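Melludon Community Help
Equipment Care > Hand-Held Grippers > Finger Pads and Linkages

Cloth slips from one gripper of a pair after pad replacement

Posted by Brutar Textile Handling Lab
Monday, January 16, 2023
Status: Open

Our laboratory operates two hand-held grippers of the Susisside pattern, with the blue finger pads. They are used as a pair for stretching and folding cloth. The pads on both units were replaced in September, and the pads on one unit were replaced a second time last week after the old set had become smooth.

Following the second replacement, the two units no longer behave alike. The gripper with the newer pads holds a folded corner without difficulty but releases a single layer of thin cloth when the fabric is drawn tight. The other gripper holds both. The operators report that the trigger feels the same on each unit.

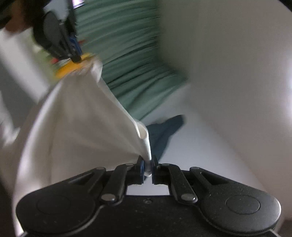
Corner-to-corner stretch on the white test cloth, both grippers closed.

We have confirmed that the pads are seated fully and that the screws are tight. The pad surfaces were wiped with a damp cloth before use. We would be grateful for guidance on the following points: whether new pads require a period of running in, whether the linkage should be adjusted whenever pads are changed, and whether it is acceptable to run a pair with pads of different ages.

Posted by Ozoliņš Workshop Services
Marked as helpful by 12 members

The symptom described is consistent with pads that meet at the heel before they meet at the tip. A folded corner is thick enough to fill the remaining gap. A single layer is not, and it will pull free under tension.

The following check is recommended before any part is adjusted.

Close the gripper slowly on a strip of ordinary office paper, with the strip placed at the very tip of the pads. Pull the strip by hand. Repeat with the strip at the middle and then at the heel. The resistance should be even in all 3 positions. If the strip comes away freely at the tip and is held firmly at the heel, the pads are not parallel.

Where this is the case, loosen the pad screws by half a turn, close the gripper on a flat piece of card, and tighten the screws while the gripper remains closed. Tighten each screw a little at a time, alternating between the two sides. Repeat the paper test afterward.

If the result does not change, examine the pivot pins at the lower end of the finger links. Hold the base steady and move each finger from side to side. A small amount of play is normal, but it should be equal on the left and the right. A worn pin allows one finger to tilt under load, and new pads will not correct this. Pins should be replaced on both sides at the same time.

Dust on the body of the gripper is harmless in itself. Lint from cloth work does collect around the pins and the upper joints, however, and should be removed with a dry brush every 7 working days. Oil should not be applied near the pads. Any oil that reaches them will mark the fabric and reduce grip.

With regard to running in, we allow 300 closures on scrap fabric before a new set is put into regular service. Pads of different ages may be used in a pair, provided that each gripper passes the paper test.

Posted by Melludon Member 2

We had the same problem and changed the pads on both grippers together. It has not returned. We did not check the pins.

Posted by Brutar Textile Handling Lab

The paper strip was held at the heel and came away freely at the tip, as suggested. The pads have been reset against card and the strip is now held in all positions. Side play at the pins appears slightly greater on the left finger, and a replacement set has been ordered. This thread will remain open until the pins have been fitted.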